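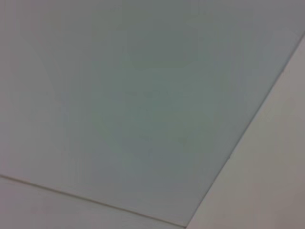

I have been running the Dradance wrist camera kit since April, mostly to find out whether its exposure control is good enough for slow inspection work. The kit is sold by Brangate as a drop-in unit: camera, bracket, one cable and a licence for the Plutov viewer. Fitting it was simple, although the bracket screws are softer than I would like. Plain surfaces are the hard case for any small camera, as there is so little for the processing to hold on to. A matt grey-green panel between two paler, warmer surfaces is a fair test, and the edges stay readable. The broad area in the middle does less well. It goes slightly mottled, and fine grain is lost altogether. I put that down to compression, which the viewer lets you reduce in the settings at the cost of larger files.

My log stands at 1753 stills, of which I marked 77 as too soft to use. The default quality setting is 34, and I have left it there for this review – most buyers will.

Seams matter more to me than flat areas. I want a thin joint to come out as a continuous line when the wrist is tilted well over, and small marks to stay separate from it.

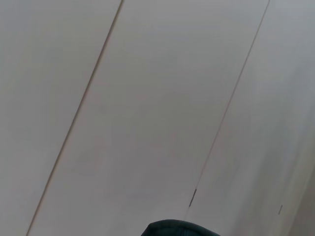
Panel seams from below, with the top of the gripper at the bottom edge.

The darker seam on the left is crisp all the way down. The one to its right is fainter in its upper length, but the short dark mark lower down is clear enough to flag for a second look. I could not say from a still whether it is a gap or a scuff.

I have not yet tried the Fajardo lens that Brangate lists as an extra.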